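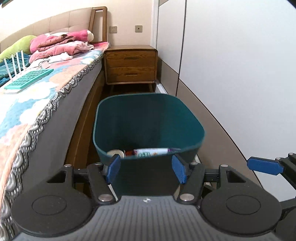

1st September

Bedroom set, first proper go at it. Writing this down before I forget which way round I did things, and so Steinar can stop asking me where the extension lead went (back of the tall cupboard, second hook, where it has always lived).

The bed is in and it's staying where it is. I know we talked about having it square to the wall, but you can't get past the foot end with the cart that way, and I really don't want to drag that upholstered thing back again. It is heavy! The side frame looks fine, the beige headboard looks more than fine – I was rude about tufted headboards back in May and I take it all back.

Bedspread: went with the pastel cloud one, the one with the black-and-white scalloped trim. I had the plain gray from Andrade on first and it just died against the dark gray of the frame, you couldn't tell where one stopped and the other started. The clouds are a bit sweet for my taste but they make the place feel like somebody sleeps there, and the trim gives you a nice clear edge to line up by. Note for whoever makes the bed next: let the trim hang over the side, don't tuck it. I tucked it, and it bunched, and I spent far too long smoothing it out again.

Pillow end is a heap and I like it as a heap. Lime green pillow, the white one with the printing on it, pink patterned blanket, pink plush on top of the pile. Steinar wants it "a little more resolved" (his words). We'll argue about it over coffee. My feeling is that if we fold everything into neat squares then the tidying job is over before it starts, and the whole point of the Ketetia room is that there's something to tidy.

Router: needs a home. For now it's sitting on the bed with its four antennas sticking up, cable running off across the covers to the pillows, and I can't leave it like that for long. Options as I see them –

- shelf on the window side, but the cable I've got may be too short
- floor under the headboard end, easy but it'll collect fluff
- little side table, if Fudosa ever send the one we ordered (84 dollars, and that was the cheap one)

I'm leaning towards the table. Will chase them again tomorrow.

Wastebasket: very happy with this one. Dark teal, rounded opening, sides flare out a touch so you can drop things in without aiming much. It's got a few bits in it already, the white tube with the red-and-purple cap, a small red thing and what I think is the end of a roll of tape. If that is the good tape I want it back out, so please check before you empty it! I haven't decided if we empty the basket at the end of each day or let it fill. Emptying is cleaner, obviously, but a bin with nothing in it looks like a shop display. Let's try letting it fill until it's half full and see if that annoys anyone.

Measured the gap between the bed and the opposite wall while I had the tape measure out: 145 cm at the narrow end. Good enough for two people to pass if they're on friendly terms. The rug that came from Etatach won't fit there lying flat, so it's rolled up in the corridor. Does anybody want it? It's a decent rug.

Still to do:

- router, see above
- second set of sheets, washed and labeled
- felt pads for the bed legs (17 left in the packet, plenty)
- ask Steinar about the lamp

Lights off, key back in the drawer. I've left the bed made as it is, so please don't sit on it before I've had another look in the morning.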